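July 2, 2024
By Saoirse Duggan

# Kekana: looking after the hand-held gripper pair

This README covers the two hand-held grippers we use for the garment work in the Kekana set: how to set them up, how to keep them going, and what to do when one of them sulks. If you want the file layout or the licence, Sibusiso Dlamini wrote a perfectly good document on both and would love for somebody to read it.

## Before a session

Lay both grippers on a clean towel. Open and close each one by hand 13 times. Yes, 13. Yolandi Kruger picked the number years ago on a different rig and it has outlived every attempt to round it down to ten. You are feeling for grit in the joints, and for any point where the fingers hesitate on the way back out. A gripper that opens slower than its partner goes on the bench before it goes anywhere near a shirt.

Then check, in this order:

- Screws on the linkage. Snug, with the short driver. If you can hear the plastic complain you have gone too far.
- Grip pads. Both pads on a finger pair should meet flat along their length. If daylight shows at one end, reseat the pad.
- Cable. It should hang in a loose curve down the outside of your arm. If it pulls when you reach across the bed, give it more slack now, not halfway through a sleeve.
- Clock sync between left and right. Run `esero check` and wait for both lines. One line is not "nearly both".

## During a session

Soft clothes are the hard part. A towel will forgive you almost anything, but thin cotton slides, bunches and hides its own edges. Take a raised fold with the tips of one gripper, keep the other one open until you know where it is going, and squeeze only as hard as you need to. Most of the worn pads in the box got that way from operators strangling pyjamas.

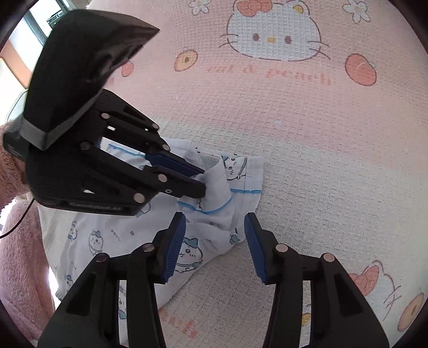
Stop every 40 minutes. Your wrists will want it sooner, and the joints pick up fluff whether you look or not. Fleece is the worst offender by a distance. Sipho Adams once drew enough out of a left-hand pivot to felt a small hat, and he keeps it in a jar on the Bornero shelf, labelled.

## Cleaning

Dry brush first, always. A damp cloth on top of lint makes paste, and paste in a pivot means taking the whole linkage apart. Wipe the pads last with a barely damp cloth and let them dry with the fingers open. No oil on the joints. We tried it, and the next forty garments each had a little grey moustache.

## Changing a pad

1. Unplug the gripper.
2. Ease the old pad off from the tip end. Do not lever it with the driver, however well it fits.
3. Clean the face of the finger until nothing is left of the old glue.
4. Press the new pad on and clamp it for 55 minutes.
5. Change the opposite pad too, even if it looks fine. A new pad against an old one pinches crooked.
6. Recalibrate the opening width and note the date in the Stelevora log.

Step 6 is the one people skip. If the width looks wrong in your recordings, read the log before you write to me.

## Known faults

**Fingers stop short of closed.** Fluff, nearly always. Brush it out.

**Width reading jumps about.** Reseat the cable at both ends. If it carries on, swap the cable, tag the old one and put it in the bin. Do not return it to the drawer, where it will wait for you.

**Left and right drift apart.** Restart both units together. Josiane Barbier is working on a proper fix, due in September; until then, split long sessions into 3 shorter ones.

Spare pads and screws live in the second drawer. Take what you need and write it down.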